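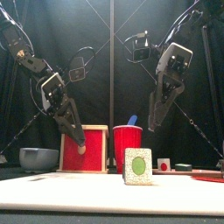 Got to Stirport a bit after 2, late, missed the intro. Typing this on the train so forgive the spelling.

Lockwood lab does one open afternoon in August and I went for the two-arm table. Marisa Zuccaro was running it and talked fast, I got maybe half down.

Main idea, as I understood it: they don't write a program for each task. A person drives both arms through a job, the system records it, and a model learns from the recordings. Old news. What they're testing is how much the clutter matters. One set of 300 recordings with the same few things always in the same places, another set of 300 with everything shuffled and extra junk thrown in. Same tasks, same amount of training. They call the project Protuvow, didn't catch why.

Result so far: the shuffled set learns slower and then does much better on a table it hasn't seen. The tidy set falls apart if you move the cup. Marisa was careful to say it's one lab and one pair of arms, and they want 700 recordings per set before writing it up. 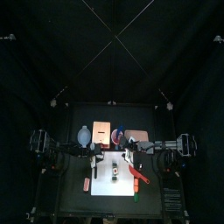 Notes from the table

Black fabric all around it, so the light stays the same between recordings. Box, cup with a blue thing sticking out, toy knife, marker, eraser. Felt like a kid's desk drawer.

Asked about failures. Grasping is mostly fine, she said, the trouble is the two arms waiting on eachother. They cut 5 recordings out of the first set for that and are still argueing about whether they should have.

Also saw the Tolari stand down the hall, skip it, all slides.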